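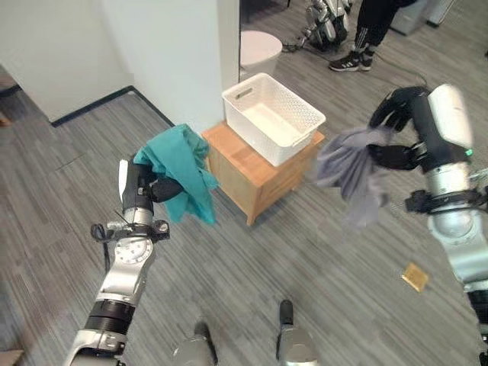
フェラフ（Felach）の秋の公開見学会、洗濯物たたみ実演エリアの点検表です。書式は6月の会と同じ742番を使いましたが、今回はコメント欄がどんどん長くなりました。だって面白いんです！左の黒いグリッパーが青緑の布を、右の多指ハンドが灰色がかった薄紫の布をつかみ、それぞれの持ち方で布の垂れ方まで違って見えるので、点検の手を止めてつい見入ってしまいます（止めた分は昼休みに取り戻しました）。前の会に出た人も、項目4と項目7は変更があるので読み直してください。

判定の書き方：良／要対応／次回確認

1．見学者の立ち位置
判定：良
見学者は1組21名まで、床の線の外側で案内。前の組が完全に出てから次の組を入れること。線が見えにくいと言われたら、案内役が線の上に立って示す。
コメント：最前列の小学生の集中力がすごい。身を乗り出す子には「しゃがんだほうがよく見えるよ」と声をかけると素直に下がってくれました。この言い方、次回も使いたいです。

2．非常停止
判定：良
開場前に操作担当と案内役の両方が押して確認。実演中は操作担当がボタンから離れない。復帰の手順は掲示のとおり。
コメント：停止の様子も見学者に一度お見せしました。ぴたっと止まると拍手が起きるんですね。うれしいけれど、拍手が終わるまで復帰の操作は始めないこと。

3．アームと手首まわりの配線
判定：良（1点、次回確認）
可動範囲の端まで低速で動かし、ケーブルの張り、こすれ、引っかかりを見る。
コメント：手首の近くでケーブルが外へ輪になっている側は、布の端を巻き込まないか毎回目で追うこと。輪の大きさを変えたいときは、現場で結束バンドを足したりせず、アノラ（Anora）の保守担当に連絡。

4．床のケーブルとつまずき【変更あり】
判定：要対応
6月の版では「通路のみ」でしたが、今回から実演エリアの内側も対象です。隣の機体から床に伸びる黒いケーブルも、こちらの点検に含めます。
コメント：スタッフは機体ばかり見て歩くので（私もです）、足元がおろそかになります。ケーブルカバーを1本追加で手配。タイルカーペットの端の浮きは指でなぞって確認し、異常なし。

5．床の小物
判定：要対応
組の入れ替えごとに、紙片、付箋、テープの切れ端などを拾う。小さいから後で、はなし。
コメント：拾い担当を決めていなかったのが反省点。次回から案内役の副担当が受け持ちます。

6．台とかご
判定：良
木の台ががたつかないこと、引き出しが閉まっていること、かごに割れやささくれがないことを確認。実演前に布以外の物をかごに入れない。
コメント：白い格子のかごは軽いぶん、布が引っかかると一緒に動く心配があります。手で軽く押して、ずれ具合を見ておくのがおすすめ。

7．布【変更あり】
判定：良
ボタン、ファスナー、ひもの付いたものは使わない。ほつれた布は外す。予備を含めて22枚を用意し、床に落ちた布はその日の実演に戻さない。
コメント：色の違う布にしたのは大正解だと思います！後ろの列の方からも「どっちの手の布か、すぐ分かる」と言ってもらえました。トヴィク（Tovik）の皆さんが持ってきてくれた厚手のタオルも試したかったのですが、事前の確認をしていない素材なので見送り。次回ぜひ。

8．表示灯
判定：次回確認
運転中の表示と操作画面の状態が合っていることを、操作担当が声に出して読み上げる。
コメント：緑の小さな灯りは、見学者の位置によって腕や布の陰になります。灯りだけに頼らず、動かす前の「動きます」の声かけを必ず。見学者が一緒に「動きます！」と言ってくれた組があって、あれは最高でした。

9．スタッフの服装
判定：良
足を覆う平らな靴。首から下げる名札は実演エリアに入る前に外す。袖口のゆるい上着は不可。
コメント：スニーカーがいちばん動きやすいです。名札を外し忘れたのは私でした。入口に名札掛けを置きます。

10．実演時間と休止
判定：良
連続運転は30分まで。休止中に項目3、4、5をもう一度見る。
コメント：質問が多くて延びそうなときは、機体を止めてから答える。「布の真ん中と端、どっちをつかむのが難しいんですか」という質問が出て、操作担当の話が止まらなくなりました。気持ちはよく分かります。ゼルアリ（Zerouali）からの見学の方々も、休止中の点検を熱心にのぞき込んでいました。

残っている対応
・ケーブルカバーの追加（項目4）
・拾い担当を当番表に記入（項目5）
・厚手タオルの事前確認の申し込み（項目7）
・名札掛け（項目9）

追記や訂正はこの表の余白へどうぞ。手書きで構いません。

2022年9月28日
点検・記入：ハラ・カメル（Hala Kamel）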